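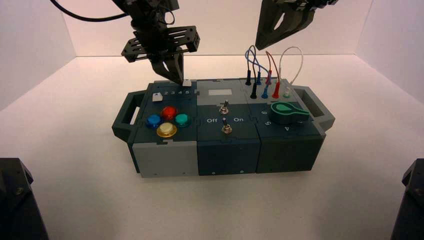 The button box, left side and middle. Look at that yellow one!

5/20/19

I've been putting off a post on this thing for weeks, so on with it. I have a weakness for anything with knobs (ask the kitchen drawer where the old remotes live), and this box gets me every time I walk past. It's three sections stuck together in dark teal and gray, with a big open handle on each end, so you can lug it around like a picnic cooler.

My favorite part is the four buttons, laid out like a game controller: blue, red, green, yellow. They're shiny little domes and the yellow one is a touch bigger, kind of see-through. I want to press it right now.

Then there are the sliders. One sits up by the 5 at the end of the number row, and I spent about 13 minutes on those last night, back and forth, back and forth, while my tea went cold. The small blank window in the middle bugs me a bit. I keep wanting it to say something!

Next up is the Torholm shelf, which still has 2 screws left over. Wish me luck.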